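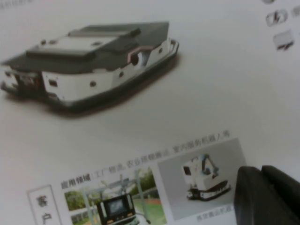 How Do Grown-Ups Buy a Robot?

Not at a toy store. Sorry.

OK so, say a warehouse in Lukolville wants a robot. A flat one on wheels that drives boxes from one end of the building to the other. People call these AGVs, short for automated guided vehicles. Mobile robot chassis is another name. Chassis (say CHASS-ee) means the body and wheels part, the bottom bit that everything else sits on.

Who picks it? Who pays? How do they know it will fit thru the door? Lots of questions. Quick answers coming.

FIRST: WHAT IS THE JOB?

Before anybody looks at a robot they write down the job. Really plain. "Move 52 boxes from the truck door to the shelves, every morning." Done.

Without that, people buy the coolest looking one. Big mistake! A cool robot that can't carry your boxes is a very expensive coffee table.

Things to write down:
What does it carry?
How heavy is the heaviest one?
How far does it go?
Bumps? Ramps? Rain?
Are there people walking around in the same place?

SECOND: READ THE BROCHURES

A brochure is a booklet or a page a company makes to show off what it sells. A robot brochure often has a big picture of the machine and a line on where you can use it. Factories, farms, indoors in a building, stuff like that. Sometimes photos from customers too, so you get ideas. Same kind of base can turn up in very different jobs. Wheels or tracks. With an arm on top or no arm.

Robots come from all over the world, so the brochure might be in Chinese or German or Korean. Then you need somebody who can read it, or you ask the company for one in English.

Remember a brochure is an ad. It tells you the good parts. The robot is always clean in the big photo.

So you make a list of stuff it DOESN'T say. How long does the battery last? How long to charge? What if it breaks? Then you call and ask.

THIRD: THE MONEY

Budget = a plan for money. How much you have, what you will spend it on.

Robot money comes in more than one pile. Kids usually guess the first pile and miss the rest. (Grown ups too.)

Pile 1, the robot.
Pile 2, the charger. Not always in the box!
Pile 3, getting it here. Robots are heavy and shipping costs a lot.
Pile 4, setting it up. Somebody has to teach it the building.
Pile 5, fixing it. New wheels, new battery, someday.
Pile 6, training the people who work next to it.

6 piles. If you only saved up for pile 1 you are stuck.

Try this one. The Lukolville warehouse saved for a charger and the shipping together. Charger is 1633 dollars. Shipping is 11 dollars for each box of parts, and there are 6 boxes. 6 times 11 is 66. Add 1633 and you get 1699 dollars, and we didn't even pay for the robot yet.

FOURTH: MEASURE EVERYTHING

Get a tape measure. Doors, hallways, the gap between shelves, the elevator. A low flat robot can be short enough to slide under a cart but still too wide for a hallway. Or it fits going straight and can't turn around. Turning takes more room than you think, try it with a shopping cart.

Floors count too. Shiny, rough, carpet, a little step by the door. Some wheels hate a little step.

FIFTH: TRY IT OUT

Smart buyers ask for a demo. That's when the company shows the robot working, best of all in YOUR building with YOUR boxes. Say the warehouse is choosing between two, a Jilell and a Kirkasik. Give both the same boxes and the same hallway. Have a person step in front (slowly, with the company's helper right there) and check that it stops. Write down what happens. Don't trust your memory, you will mix them up by lunch.

SIXTH: WAIT

Boring part. After you order, it can take weeks or even months to come. Order in August and you might not see it untill the leaves are gone. So plan early, and keep moving boxes the old way for now.

YOUR TURN

Pick a job at home or school. Carrying library books, bringing in groceries, whatever. Write the job in one sentence. Measure the narrowest door it has to go through. Make your six piles and guess a number for each one. Then ask a grown up which guess is too low.

WORDS TO KNOW

AGV: a vehicle that drives itself to carry things
Chassis: the body and wheels part
Brochure: printed ad with pictures and facts
Budget: a plan for money
Demo: a tryout, short for demonstration

Next up in this series, the Bouchard bakery needs a robot that can go in the freezer.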